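Notebook, sourdough and rye bench
13th May
Posted by Lærke Toft
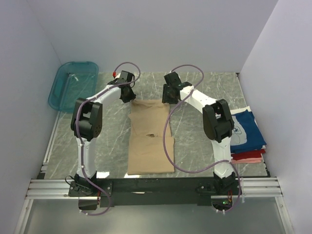 Gray marble-pattern top, thin white veins.

Rye starter first. Fed at half six, same jar, same flour as last week. Flat on top by lunch, sour smell, quite sharp, a bit like nail polish. Not happy with it. Grímur thinks it's just hungry and I should feed twice a day until the weekend. Fine. Doing that. If it still smells like a salon on Friday I'm going back to the dried backup from the Hedegaard batch.

Flour. The new sack from Nandeck is NOT the same as the old sack from Nandeck. Same label. Drinks way more water. I mixed the usual dough, 600 g of the rye to start, and it went to clay almost at once. Kept wetting my hands and adding splashes and of course didn't write down the first two. After that I weighed them. Next time weigh from the start, Lærke.

Brynhildur called the mill. They said the grain is from a different field and milled a bit coarser, "within the normal range". So the recipe card is off for as long as this sack lasts. Wrote OLD SACK ONLY across the top of the card in red. Please don't rub it out.

Loaf A: old formula, no changes. Dense at the bottom, crack down one long side. Crumb gummy an inch up from the base. Tasted good toasted, but everything does.

Loaf B: wetter, plus the extra splashes. Better. Top slightly sunken, so maybe proofed too long. I was on the phone with the oven people and lost track.

Loaf C: wetter, shorter proof, scalded part of the rye the night before. This one. Even crumb, no gummy line, crust thin enough to cut without a fight. Sweet smell from the scald. Sólveig took the heel before it had cooled and I have forgiven her.

So the scald helps. Method as done, for whoever bakes Thursday:

Boil the kettle, let it stand a couple minutes. Pour over the scald rye in the steel bowl, stir until no dry bits. It looks like wallpaper paste, carry on. Plate on top, towel around the bowl, leave on the counter overnight. In the morning break it up with your fingers into the starter water. Lumps are ok if they are small. Then the rest of the flour, salt, seeds if using. Mix by hand, wet hands, no machine, it climbs the hook and gets in the head and then you are cleaning it with a chopstick.

Pan: grease ALL the corners. Loaf B left a corner behind.

Oven. Still running cool at the back. Probe said 194 when the dial said it should be well past that. Turned the pans halfway, which helped the color but let out a lot of heat. The phone call: they can send someone but not before July. July! Told them we bake every week. The man was nice about it and it is still July. Vilhjálmur wants to have a look at the door seal himself. I would rather he looked and did not touch.

Baking stone or no stone? Tried both, C was on the stone. Can't say if it was the stone or the scald that fixed the bottom, because I changed two things at once like a beginner. Thursday: scald, no stone. Then we know.

Seeds. Sunflower soaked 17 hours by accident (forgot them). Soft, a little slimy, rinsed them and used them anyway in B. Couldn't taste any difference. Pumpkin went in dry and were hard on top, nice inside. Keep pumpkin out of the topping unless they are pressed well in.

Caraway: Grímur for, me against, Sólveig "a little". Parked.

Cooling. Rye really does need the full day. Cut C at four hours for the photo Brynhildur wanted for the class flyer, and the knife came out smeared. Cut again this evening, clean. So for the class we need loaves baked the day before, not the same morning. Someone has to tell Brynhildur becuase she has planned the morning around people smelling the oven. Could bake a second round just for the smell and send those home uncut, in paper, with a note about waiting.

Class shopping, first go:
rye, coarse, two sacks if the mill will promise same lot
rye, fine, have enough
salt, have
dark syrup, the Trultiver one, the other brand is thin
parchment
paper bags
a second probe, ours is slow
towels, the ones here are more hole than towel

Budget from Vilhjálmur is 3000 kroner for the lot. Should be ok if we skip the fancy bannetons from Cetura, and rye goes in a tin anyway so why were they on the list. Took them off.

Starter again, nine pm. Fed, thicker this time, kept it in the cupboard over the fridge. A few bubbles on the side of the jar. Smell a bit milder or I am used to it. Rubber band at the new line.

Dishes: the scald bowl needs a cold soak, never hot, hot turns it to glue. There's one soaking now. Not mine to wash, I did the last three.

To do
feed starter before work
scald Wednesday night (Sólveig?)
ask mill about lot numbers
new recipe card once we have a number for the water
call oven people again, try the other branch

Edit, later: loaf A makes very good crumbs. Dried the rest on a tray, in the big jar, lid on loose. Use for the apple thing.

Get new bench notes by email. Enter your address to subscribe. You can unsubscribe at any time.

We use cookies to keep this site working and to see which pages are read. Accept / Manage settings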